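Thu 15 June. Stinham bench, two-arm cell

Question for the week is the one Bjarke Ladefoged keeps asking in the hallway: can we hand over any of the dull rack work yet. Tubes in, tubes out, rack back where it lives. Same class of job as emptying a dishwasher, just with thinner glass. My answer going in was no. Still mostly no, but less flat than in January.

Notes as I go, will tidy later (won't).

Lights: ceiling lights only, desk lamp off. The paper goes patchy under them whatever we do, and the wrist view gets the worst of it. Asked Bjarke whether a detector tuned on even light is going to read a shadow as an edge. He says train through it. Fine, but a kitchen counter at 5 pm is worse than this and that's where people want these things. 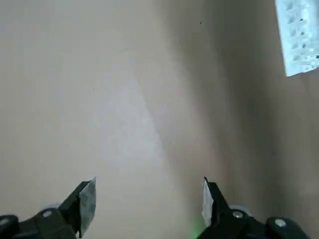

Wrist cam, gripper open over bare paper. White perforated piece only just in, upper right. Note glare center-left.

Point for the write-up: from the wrist you get nearly nothing until you're close. Person doing this job glances up and knows where the rack is. Wrist view alone has a corner to go on and a lot of tan. So overhead has to do the finding and wrist does the last bit. Obvious, but the Stallton people keep pitching wrist-only as the cheap option for home units, and I'd like a page to point at when it comes up agian.

Also the specks. Paper has marks on it. Small dark dot on tan is a fine false target if anyone gets lazy with thresholds. Do NOT swap in clean paper every time, real tables have crumbs.

Settings: speed cap 40 percent both arms. Grip force left at the Virkumitz default, no idea yet if that's right for glass. Their sheet is written for plastic parts. Time limit per attempt 110 seconds, then stop and log it as a fail, no nudging by hand. (I can do the same move in a few seconds while talking. So can my kid.)

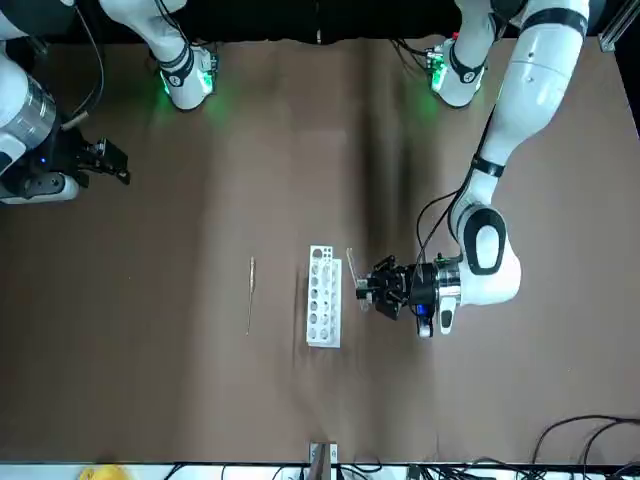
Overhead. Left arm has the clear glass piece upright, right of the rack. Right arm open, nothing in it.

What I like: upright. Holding a thin clear thing straight is most of the job, and clear glass on brown paper is rotten to see. What I don't like: second arm idle. A person would steady the rack with the other hand and not think about it. If the rack is free to slide, the hole moves when you touch it, and then all the nice alignment is for nothing. Options:
- tape rack down (cheating, no house has taped racks)
- right arm holds rack end, left arm inserts
- heavier rack

Want to try the second. Bjarke wants the first "for a baseline". Ok, both, but label them seperately in the log this time.

Cables: the loops at the lower right come up over the paper. Tie back before next run. Same for anything hanging by the left wrist, check full reach before tightening or we'll yank a connector.

Log count stands at 3,333 attempts over all tasks, all benches, so this is no longer a small sample and we should stop talking like it is. Somebody pull the rack-only ones out. Sveinbjörnsson set has 17 of them with no outcome filled in, need those back or dropped.

Where I am on chores generally: sorting bins, yes, soon. Wiping flat stuff, yes if you don't care how long. Glass into holes on a bench that shifts, wouldn't leave it alone overnight. Shop floor gets it before the kitchen does, you can bolt things down there.

To do
tie cables
pads: look for wear on both grippers, swap if in doubt
two-arm hold, write the start pose down BEFORE running
ask Virkumitz re force range for thin glass
order more brown paper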